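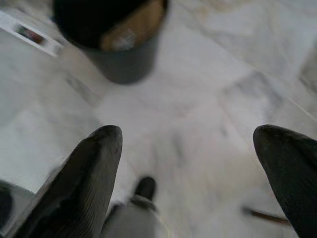 Wrist camera checks come before anything else in this guide, because the Sismont quick-start card puts them last and we think the card is wrong. The card promises that the camera "sees what the gripper sees." It sees the floor, mostly. On pale marble tile the middle of the view washes out between the two black fingertips, and something as thin as the brown line at lower right is easy to lose. The dark gray container near the top holds up better, even in soft focus. Judge the camera on things like that first and leave the thin stuff for later.

Home Set-up Grippers Cameras Faults Returns

Section 4. Placing and checking the two-arm kit in a living room

This section assumes both arms are bolted to the stand and have passed the power-on test. If they haven't, go back to Section 3. Wording in quotes comes from the Sismont card that ships in the box. The rest is from Érica Medeiros and Kipchumba Makori at Massawe, who set up these kits for customers and don't get paid by Sismont to like them.

4.1 Wrist camera

1. Open the gripper all the way from the Cleltlow panel. Both fingertips should be in view with open floor between them. One finger running out of view at the side is normal on our mounts.
2. Turn off auto exposure. The card says to leave it on "for best results in every home." We have not found that home yet. Lower the exposure by hand until you can see the seams between tiles.
3. Set a dark object on the floor and move the arm toward it slowly. Stop when the edge of the object is clear.
4. Write down the setting. The panel forgets it after a firmware update.

Note: Focus is fixed. Wiping the lens helps if it's dirty and does nothing otherwise. The "smart focus" button in the panel changes the sharpening on your screen.

CAUTION: Keep feet, pant legs and loose cloth away from the open fingers during this check. The unit does not know a shoe from a bin, whatever the brochure says about "human-aware motion."

4.2 Table and arms

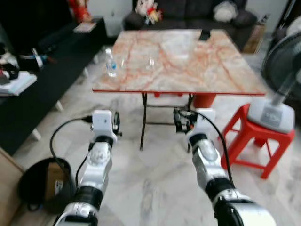 Page last changed: May, rev. 13

The card shows a heavy dining table. Most customers have a folding table like this one, with a glossy top, and that will do if you're careful.

1. Open the table legs fully and lock them. Push on one corner. If the table walks, the arms will make it walk too.
2. Place the stand so both grippers reach the near edge of the table without the elbows going straight. Leave 44 cm between the stand and the table for the first run.
3. Turn the grippers so the two clamp mechanisms face each other across the gap. Jog each one by itself before you try both.
4. Follow each black cable by hand from the gripper back along its arm. A cable that loops out wide can catch on a bag or a box on the floor. Move the bag. The supplied clips are not strong enough to hold the loop in, and we don't bother with them.
5. Start with one plastic bottle. Leave drinking glasses for last. Clear glass on a marble-patterned top is the hardest thing you can give the head camera, and the demo video that makes it look easy doesn't say how many tries it took.
6. Take phones and remotes off the table before running a routine you haven't tested.

Note: Sismont rates the grip for objects up to 150 grams "in typical use." An ordinary full water bottle is well over that. Use an empty one until you've seen the arm hold it through a whole routine, then decide for yourself what typical means.

CAUTION: A standing fan on a stool can tip if an arm bumps it. Put the fan on the floor, out of reach of both arms, or leave it off and out of the room.

4.3 First routine

1. Press Home in the Cleltlow panel and wait for both arms to stop.
2. Run "Pick one object" at the lowest speed. Keep a hand on the stop button the whole time.
3. If the gripper closes beside the object, redo 4.1 before you touch the calibration menu. Bad exposure is the usual cause for us.
4. If the panel shows code 1055, the arm thinks it has hit something. Look before you clear it. Sometimes it has.
5. Repeat with the curtains open and again with them closed. A pass in one light tells you very little about the other.

Do not buy the Zindent fingertip pads yet. They are sold as a fix for slipping on smooth plastic. Kipchumba ran the kit with and without them and saw no difference he would pay for. We'll change this line if a newer batch does better.

Continue to Section 5, Two-handed routines (beta).

Massawe set-up guides | Contact the support desk | © Massawe | Back to top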